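Re: [sillgate-walkers] Bags on the 212

On the Sillgate list, someone wrote:

> Has anyone else been told off for putting a rucksack on the seat
> of the 212? I was the only passenger upstairs. The driver came up
> at the Gelley stop specially to mention it.

Yes, twice, and the second time I was holding it on my knee, which apparently counts as "near the seat". I've gone over to the 137. It takes 20 minutes longer and visits every lay-by in the county, but you can put your sandwiches down where you please.

As for smaller bags, I gave up on my big Zultari in August. It had pockets I never found the bottom of, and the rain cover was bigger than my first tent. A plain black thing with one zip does me for anything short of an overnight.

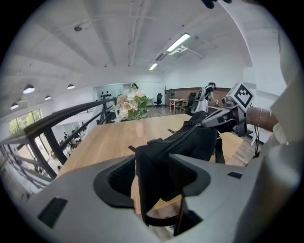 The Gelley path is open again, by the way, if your idea of open includes a gate tied up with blue string. Go left of it, through the nettles. The farmer waved at me, though I couldn't swear it was a friendly wave.

Could whoever has the list's copy of the Demchenko guide please put it back in the box at the station? It's been out since spring and I only want page 210, the one with the pub on it.

If you do take the 212, sit downstairs and look sorry.

-- 
sillgate-walkers mailing list
To leave, send a blank message with "unsubscribe" as the subject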